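Progress Report to the Ponolau Fund
Project: Handling and Assembly of Light Packaging by Robot (Nendeo)
Submitted by: Struan Tennant, Project Lead
Date: Thursday, April 2, 2020

1. Demonstration visit

The principal activity of the reporting period was the demonstration visit required under the second stage of the grant agreement. The Fund was represented by Kalliopi Deligiannis and Jean Moffat. Pestel, the project's packaging partner, sent Rory Moncrieff and two members of his production staff. The visit lasted one full day and covered the robot hall, the box handling station and the data room.
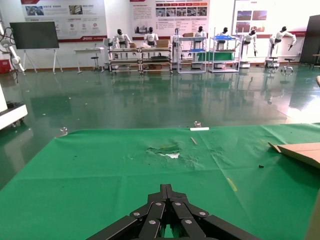
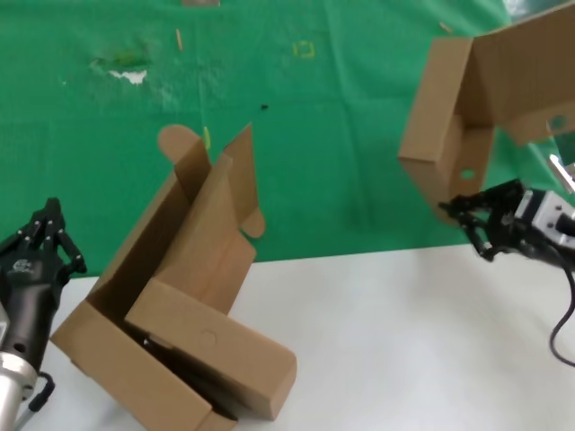 The morning was given over to box handling. Visitors were invited to stand beside the station and to ask for a run to be stopped or repeated at any point. Mr. Moncrieff asked for several repeats, mainly in order to look at how the side flaps were being brought in before the end was closed. He noted that operators on the Pestel line bend the flaps past the crease before tucking them, and suggested that the same step be tried with the robot. The project team has added this to the work plan.

In the afternoon, Ms. Deligiannis and Ms. Moffat reviewed the trial records and met with the software group. The discussion was mostly about how a failed trial is defined. The team currently counts a trial as failed if the box is dropped, if a panel is crushed, or if the operator has to step in. Ms. Moffat asked that the last case be reported separately, and the tables supplied with the next report will do so.

2. Progress against objectives

Objective 1, reliable grasping of a single box, was met in the previous period and no further work is planned.

Objective 2, folding of flat stock into a standing box, is in progress. A total of 1134 trials have been logged to date. Results are good on the long panels and less good on the locking tabs, where small differences in the crease from one batch of board to the next still cause the tab to miss its slot. Pestel has agreed to supply board from a single batch through the end of the next period so that the team can separate the effect of the material from the effect of the control software.

Objective 3, use of both arms at once, has started ahead of schedule. The first routines allow one arm to steady a box while the other brings in a flap. Timing between the arms is set by hand at present and will need to be learned from the trial data if the method is to carry over to other box sizes.

3. Matters arising from the visit

The visitors raised the following points, and the project team's responses are given with each.

Speed. The demonstration was run well below the pace of a manual packing line. The team accepts this and does not intend to raise the speed until Objective 2 is complete.

Work surface. Mr. Moncrieff asked whether results would hold on the steel tables used at Pestel. Friction between the board and the table does matter when a panel is slid into place, and 42 trials on a steel surface have been scheduled.

Access for visitors. Ms. Deligiannis observed that the walkway beside the station was narrow for a group. Later visits will be limited to 3 persons at the station at one time — this was agreed on the day.

4. Staffing and budget

Spending is within the approved budget. The item for replacement finger parts has been used more quickly than planned, and a transfer from the travel item is requested in the attached form. The contract with Zerouali for maintenance of the arms has been renewed on the same terms. One technician post remains open; interviews have been moved to remote calls.

5. Outlook

Access to the building is likely to be restricted during the coming weeks, and the team has prepared for this by moving the labeling of trial data to home working. Physical trials will continue only as far as site rules permit. If full access returns by the end of the spring, the team expects to finish Objective 2 in July as planned. If it does not, a revised schedule will be sent to the Fund for approval before any milestone is missed.

The steel surface trials and the change in flap handling proposed by Pestel will be given priority once regular work resumes. Questions on the trial records may be addressed to the project lead.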